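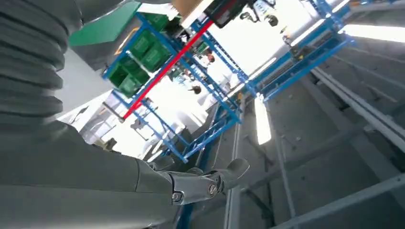 Shop interior, looking up. Blue framework behind.

21 Jul 2020

Dye bench, madder again. Long entry, sorry in advance to whoever reads these after me.

So the May batch has been bugging me for weeks. We got that gorgeous brick red on the first set of skeins and then a sad salmon pink on the second, same root, same pot, same alum, and I wrote "weird, try again" in this notebook like a real scientist. Today I finally had the bench to myself long enough to try again properly.

Setup, so I don't have to guess later. Wool is the Ingvarsson two-ply, the undyed cream, wound off into 13 small skeins and tagged with knotted cotton string (one knot, two knots and so on — paper tags turned to mush last time). All of them scoured yesterday with the plain soap, rinsed until the water ran clear, then left in a bucket overnight so they'd go in soaked through. Dry weight for the whole lot was 377 grams on the good scale. The kitchen scale said something else and I'm ignoring the kitchen scale from now on. Somebody please take it home.

Alum at fifteen percent of the wool weight, dissolved in a jar of hot water first, then into the big enamel pot. Brought it up slowly and held it under a simmer for an hour. I did get distracted and let it creep up toward a boil near the end, maybe five minutes, but the wool feels fine, no felting that I can find. Cooled in the pot.

Madder is the bag marked Preltard, lot 3269. I want that on record because the May entry only says "the madder from the shelf" and there were two bags on the shelf!! One of them was the end of the old Plostance bag, which was ground a lot coarser. I can't prove I mixed them up, but the first set getting one and the second set getting the other would explain a whole lot.

Okay, on to the main thing I wanted to test, and that's water and heat. I split the skeins into three pots.

Pot A, tap water, nothing added. Our tap water is hard enough to leave a crust in the kettle, so there's plenty of calcium going in whether I want it or not.

Pot B, the filtered water from the jugs, nothing added.

Pot C, filtered water plus a spoonful of chalk, stirred in until it went cloudy.

Same root in each by weight of wool, soaked overnight in a tied-up piece of old curtain so I'm not picking splinters out of yarn for the rest of my life. Heated all three very gradually. I kept pots A and C at 131 on the old Fahrenheit thermometer for the first hour and then let them come up to 160 and sit there for another hour. Pot B got the same thing, except the burner under it runs hot and it shot past 180 before I caught it. I turned it down and cracked a window and swore a little. So B is not a clean comparison and I shouldn't pretend otherwise when I'm looking at the skeins next week and feeling clever.

Results while wet (I know, I know, wet wool lies):

A came out a warm red, a little toward orange. Very even. I'd knit with it.

B is browner and flatter. Could be the soft water, could be the heat pulling the brown stuff out of the root, most likely some of each. It's a nice color if you wanted a brick path. I did not want a brick path.

C is the winner so far, a deep red with a bit of blue in it, and it's the closest I've come to the little sample card from Flondevlow that's been pinned over the sink. Held it next to the card under the lamp and then at the window. Closer at the window. I'm trying not to get excited until it's dry.

Two skeins in A went streaky where the ties were too tight. That's on me. Figure-eight ties, loose enough to get two fingers under, and I should have that tattooed on my hand by now. I'll overdye those in something dark, or use them for the wash test so they aren't a total loss.

Second dip in all three pots, using what was left in the baths and a fresh skein each. A gave a soft coral, C gave a really pretty peach, and B gave a sort of tea stain. Saved the leftover liquid from C in the gallon jar, lid on loose. It's on the bottom shelf. Please don't dump it, it looks like soup and smells like a wet basement, but I want to see if there's a third color in there.

Things I'd change:

Run B over again on the other burner with a thermometer clipped in the whole time. Otherwise this whole water question stays a maybe.

Weigh the chalk. "A spoonful" is not a measurement and I was using the bent spoon.

Try a bran rinse on half of C. I've read it brightens the red and I've also read it does nothing at all, so let's find out with our own wool.

Put the madder in jars with the lot number on the glass, and finish or toss the old bag. I've started doing this. There were only enough jars for half of it, the rest is folded over with a clothespin.

Washed one skein from A and one from C with the dish soap, lukewarm, three changes of water. A let go of a fair bit of color on the first wash and hardly any after. C barely tinted the water. Both went into a towel, squeezed, and onto the rack with the others, in the shade this time. I'm cutting a length from each for the light test too: half under cardboard, half bare, taped to the south window. I'll leave it up a month before I let myself peek.

Supplies getting low: alum (one more batch, tops), cotton string, soap. The long rubber gloves have a hole in the left thumb and now I do too, color-wise. Pink all the way down to the wrist.

Next session is the B repeat, and if there's time, the weld that's been drying in the back. Smells like hay in there, kind of nice. Pots are rinsed and upside down on the drain board, burners are off, curtain bags are hanging up to dry so I can use the root again for pinks.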